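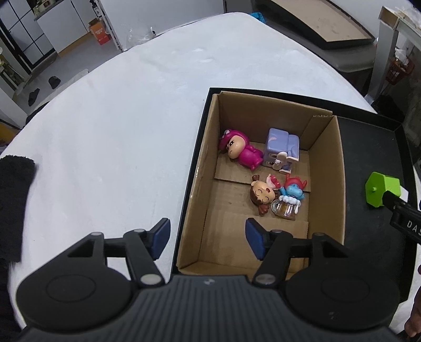

Didside Motoring Help
Cars and vans > Buying and choosing > Pickups

Small pickup as the only family car — has anyone done it?

Posted by Plodine
2026-09-06

Hello all! I've been reading this board for ages and finally have something to ask. Our old estate is on its way out and I have fallen completely in love with the idea of a double cab pickup. We're two adults and two children (one still in a high-backed booster, one who is all legs), plus a spaniel. I've got an allotment, we go camping whenever the weather lets us, and I'm forever moving compost, pallets and other people's sofas.

My partner thinks I'm mad. The worry is that it will be bouncy and thirsty and that the shopping will get rained on. I do 19 miles each way to work, mostly on A roads, with a couple of long motorway trips a year to see family.

So what I'd love to know is:

Are the back seats all right for children on a long run?
What do you do with luggage when it's wet?
Is it a pain to park?
Anything about insurance or tax I ought to check before I get carried away?

Budget is modest so it would be a used one, probably a smaller or older model. Thank you!

3 replies

Kwan

Yes, do it! We've had a double cab as our only car for four winters now and I still grin when I walk out to it in the morning. I'll go through your list, and sorry if I run on a bit.

Back seats. This is the bit that varies most, so please take the whole family to look at any truck you're serious about. The older ones tend to have a very upright rear backrest, and after a couple of hours that gets tiresome for anyone tall. Ours leans back a touch more and the children have never complained (well, not about that). Take the booster with you and fit it properly, with the belt done up and the child in it. On one truck we tried, the buckle sat so low that the booster covered it and you couldn't click the belt in at all. Check for ISOFIX too if you use it, as plenty of older pickups haven't got it in the back. And get out a tape measure for the legs!

Luggage. Buy a cover. A soft roll-up one is cheap and easy, and keeps off a shower, but it will let some water in at the front corners in proper rain and it won't stop anybody with a knife. A hard lid is much better for security, though then you lose the height for your sofas. We went for a full canopy with side windows and it's brilliant for camping — everything just goes in and stays dry. Whatever you pick, put a rubber mat down and get a couple of plastic crates, or your shopping will slide right up to the cab end and you'll be climbing in after it in your work clothes.

The dog. I wouldn't put a spaniel in the open bed, ever. Ours travels on the back seat in a harness. With two children and a dog across that row it's snug, so have a think about that one before anything else.

Parking. Length is the thing. Ours sticks out of a supermarket bay by a good bit and I've got used to parking at the far end. Fit reversing sensors if it hasn't got them. Measure your drive! My neighbour didn't.

Ride. It is bouncy when empty, your partner is right there. Most have leaf springs at the back, made for carrying weight. Put 90 kilos of compost over the axle and it settles down nicely. It's one reason I'd try a few of the smaller car-based ones if you can find them, as they often ride much more like an ordinary car.

Have fun looking, and tell us what you get!

Rado

Get an estate and a trailer. I had a pickup and got 40 to the gallon on a good day with the wind behind me, and a lot less around town. Great fun in snow though, I'll give it that.

King-fai Kong

Lovely thread. Kwan has covered the family side so I'll just add the paperwork.

Get an insurance quote on the exact registration before you hand over any money. Some insurers treat a double cab as a van and some as a car, and your no claims discount may not carry across from one sort of policy to the other. Ring them and ask. Tell them about a canopy or a lid as well, as they may count it as a modification.

Have a look at speed limits too. Depending on weight and type, some pickups fall under the van limits, so lower than a car's on single and dual carriageways. Look up your model and its unladen weight before you assume anything.

On a used one, get right down on the ground with a torch and look along the chassis rails, especially above the rear axle. Surface rust is normal. Flaky layers, or thick fresh black paint on an old truck, would have me walking away. Lift any bed liner if the seller will let you — mud and water sit under them for years. Look for a towing history, and if it's a four-wheel drive ask to try low range and make sure it goes in and comes out again without a fuss.

Good luck, they're smashing things to own.

Plodine

Thank you all so much! I hadn't thought about the booster and the buckle at all. We're seeing two at the weekend and I've put the tape measure and torch by the door. Rado, my partner has asked me to pass on their warmest regards.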